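Mercury found in sediment below former Sedgwick plating works

Sediment taken from the lower Lalosau River contains mercury at levels above the limit set in the cleanup permit for the former Verotell plating works, according to a monitoring report released in August. The works, on the east bank at Sedgwick, closed after its wastewater line failed a pressure test.

The report covers 132 sediment cores taken between the plant outfall and the river mouth. Mercury was above the permit limit in 25 of them. All but two of the high readings came from the slow water behind the old barge wall, where fine silt settles and is rarely moved by the current. The remaining two came from the tidal flats near the Feta channel, farther downstream than the contamination had been traced before.

Total mercury was measured in every core. Methylmercury, the form that builds up in fish and shellfish, was measured only in cores with a high organic content. Bacteria in mud with little oxygen convert inorganic mercury to methylmercury, and the rate depends on temperature, sulfate and the amount of carbon available. The report states that total mercury alone is a poor guide to what ends up in the food chain.

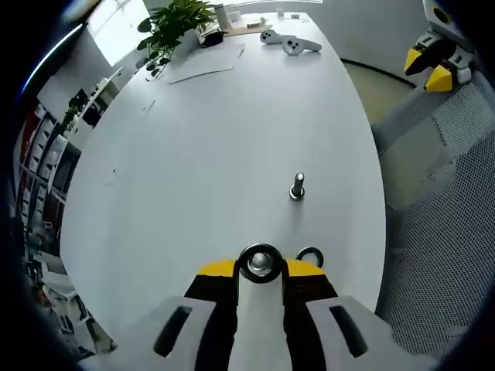 Tissue samples from mussels and bottom-feeding fish were collected during the same survey. Results for mussels were below the level at which the county closes a shellfish bed. Larger fish from the barge wall section were above the advisory level for children and pregnant women, and the existing advice against eating them stays in place. The advisory now extends to the Feta channel. Swimming and boating are not affected.

Verotell, which still holds the permit, has proposed covering the silt behind the barge wall with a layer of clean sand and activated carbon. The carbon binds methylmercury and limits its movement into the water above. The county's technical staff have asked for a comparison with dredging, which would remove the material but could stir up buried silt – a concern during the spring runoff, when flow past the wall is at its highest.

The company must also explain the two readings near the Feta channel. Its first filing attributed them to an old boatyard on the opposite bank. The report does not support or rule out that source, and calls for more cores along the boatyard frontage, with isotope analysis to compare the mercury there with material from the outfall.

Written comments on the cap proposal can be left at the Sedgwick permit office until 4 p.m. on the closing day of the comment period. The full report, with core logs and laboratory sheets, is available at the same office. A second round of fish sampling is planned after the runoff ends.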